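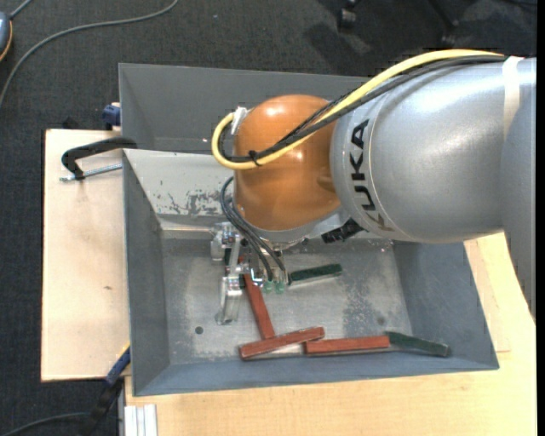

## 4. Preparar e encher a caixa de blocos

Esta secção trata da caixa metálica cinzenta e dos blocos compridos do conjunto Trostora. Aplica-se à primeira instalação e a cada mudança de lote. Para a montagem da bancada, ver a secção 3.

### 4.1 Antes de começar

Confirme que tem à mão:

- a caixa metálica, já desembalada e sem a película de protecção;
- os blocos vermelhos e os blocos verdes, nos sacos de origem;
- um pano seco que não largue pêlo;
- a folha de lote Zalton, que vem colada por dentro da tampa da embalagem.

Os blocos vermelhos e os verdes são fornecidos em sacos separados. Não abra os dois sacos ao mesmo tempo. Se o número do lote no saco não for igual ao da folha, pare e contacte o armazém de Botincombe.

**Nota:** o conjunto completo tem a referência 2,204 no catálogo Stevens. A vírgula faz parte da referência e deve ser escrita assim na nota de encomenda.

### 4.2 Colocar a caixa

1. Limpe o tampo da bancada. Restos de fita-cola ou de cartão debaixo da caixa fazem-na oscilar.
2. Pouse a caixa com o fundo bem assente e o lado da etiqueta voltado para si.
3. Carregue em cada canto com a mão aberta. Se a caixa balançar, levante-a e verifique os pés da bancada antes de continuar.
4. Passe o pano seco pelo fundo e pelas paredes interiores.
5. Aperte os 2 grampos laterais, primeiro à mão e depois com a chave fornecida, um quarto de volta em cada um.

**Cuidado:** o rebordo da caixa pode ter rebarbas da estampagem. Use luvas até ter passado a lixa fina em toda a volta.

**Cuidado:** antes de meter as mãos na caixa, confirme que a célula está parada e o comando bloqueado, conforme a secção 2.

### 4.3 Inspeccionar os blocos

1. Abra o saco dos vermelhos e espalhe os blocos sobre um cartão limpo.
2. Verifique as faces compridas. Riscos leves são aceitáveis. Cantos partidos, não.
3. Encoste os blocos uns aos outros, topo com topo, para ver se algum está empenado.
4. Separe os rejeitados e anote a quantidade na folha de lote.
5. Guarde o saco vazio e repita com os verdes.

Não lave os blocos com solvente. Um pano ligeiramente humedecido em água chega para tirar o pó - deixe-os secar 10 minutos antes de os pôr na caixa.

### 4.4 Encher a caixa

1. Coloque primeiro os vermelhos, deitados, com a face larga para baixo.
2. Junte os verdes por cima e nos espaços livres.
3. Misture com a mão, sem deixar cair os blocos de alto.
4. Desfaça qualquer pilha que tenha ficado em pé contra a parede.
5. Verifique se nenhum bloco passa acima do rebordo.

Os blocos não têm de ficar alinhados. Podem cruzar-se, encostar-se pelas pontas ou ficar em diagonal. Para os ensaios de separação por cor é mesmo preferível uma disposição irregular. Se dois blocos ficarem presos um no outro, solte-os e volte a pousá-los.

**Nota:** não encha a caixa acima de 70 % da altura interior. Para ensaios curtos basta cobrir parte do fundo.

### 4.5 Esvaziar e guardar

1. Retire os blocos à mão, uma cor de cada vez.
2. Conte-os e compare com a folha de lote, descontando os rejeitados.
3. Volte a metê-los nos sacos de origem. Os sacos não são intercambiáveis, mesmo que pareçam iguais.
4. Desaperte os grampos e limpe a caixa antes de a guardar virada para baixo.

Se faltar algum bloco, procure entre a caixa e os grampos e debaixo da bancada antes de pedir a reposição. Os blocos avulsos pedem-se a Botincombe com a mesma referência do conjunto, indicando a cor. As encomendas feitas em Janeiro são expedidas depois do inventário.

### 4.6 Problemas frequentes

| Situação | O que fazer |
|---|---|
| A caixa desliza na bancada | Reapertar os grampos e limpar o tampo |
| Blocos com pó branco | Limpar com pano húmido e deixar secar |
| Marcas de cor nas paredes da caixa | Esfregar com água e sabão neutro, sem esfregão metálico |
| Blocos de lotes diferentes misturados | Esvaziar tudo e repetir a partir de 4.3 |

Revisão desta secção: 29 Jul 2004. Substitui a folha solta enviada com os primeiros conjuntos.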